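Call for Participants: Home Tidying Sessions at Dremdale

Drotard is looking for adults to take part in paid tidying sessions at its Dremdale rooms in October. You will put away everyday items such as water bottles, mugs, books and small ornaments, and tell us afterward which spots made sense to you. No experience is needed.

Bottles come up in every session. They have a light blue cap and a blue label.
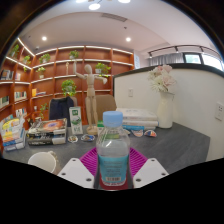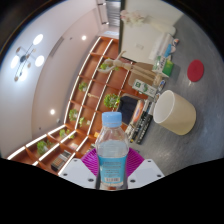

What you will do

Each session lasts 110 minutes with one break. You will work at the desk and at the open shelving - please leave the potted plants where they are.

Pay

$300 for three sessions, paid after the last one.

Who can apply

Anyone 18 or older who can stand for most of a session.

How to apply

Write to Xiuying Du, Drotard, 229 Clusgate, by 26/07/2025. Include a phone number and the hours you are free. We have 9 places.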